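Gallery: Sorting Household Objects in Simulation

The images on this page come from the Wirker project, a study of how well a robot arm policy holds up when the room stays the same and everything on the table moves. The work was done by Vilmos Vörös and Prakash Murthy. All of the images are renders. A written report covers the training setup, and this page is meant for people who want to see what the policy was working with.

The task is short. The arm gets a written instruction naming one object and one container, and it has to pick up the first and put it in the second. Each layout gets one attempt with a limit of 70 seconds of simulated time.

The room and the table

The table is modeled on an optical table with a grid of mounting holes. We kept the grid in the render on purpose. An earlier version used a plain gray top, and policies trained on it did poorly as soon as any texture was added.

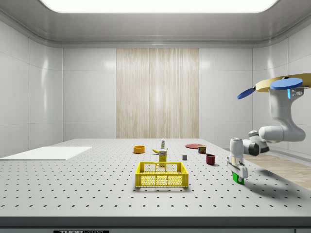

Render: Wirker project / P. Murthy

The gripper is holding a green object just above the tabletop, with the yellow basket standing among the other items. Most of the objects are the kind found in a kitchen: a mug, a can, a bowl, a banana. The small gray cube is there as a plain shape with no label or handle.

Layouts are drawn at random from a set we call Vincze. It has 400 training layouts and 125 held-out layouts, and the two groups share no object positions. An object may stand close to another one but may not overlap it. Lighting is fixed within a run and changes between runs.

The first round of training used one camera. The policy learned to reach the right area but often closed the gripper too early, mostly on objects that stood behind something taller. Adding a second viewpoint brought the early closes down more than any change to the network did. We had expected the opposite and spent most of February on the network before trying the cameras.

A second view of the table

The wider view takes in the whole working area and the floor on both sides. It is less useful for the last part of a grasp, where the fingers are small in the image, but it helps the policy choose a path to the container.
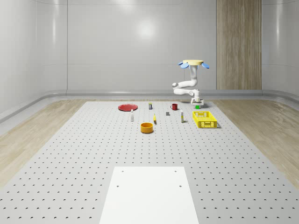
Color was a smaller problem than we thought it would be. Instructions such as "put the banana in the basket" worked about as well as ones that named an object with no close color match on the table. Shape caused more trouble. Thin or flat objects were the hardest group, and the red plate was the worst of them – the policy tended to press down on the rim and push the plate away.

For comparison we ran Lendia, our older scripted planner, on the same held-out layouts. Lendia reads object positions straight from the simulator and so never has to find anything. It was still slower on crowded tables, where it stopped to plan again after small contacts. The learned policy mostly kept moving.

Each policy was trained from 10 different random seeds, and the report gives results for every seed separately. The spread between seeds was wide enough that a single run would have been misleading.

The layout files and the scene are being packaged under the name Flelteton. Questions about the renders go to Prakash Murthy, and questions about training go to Vilmos Vörös.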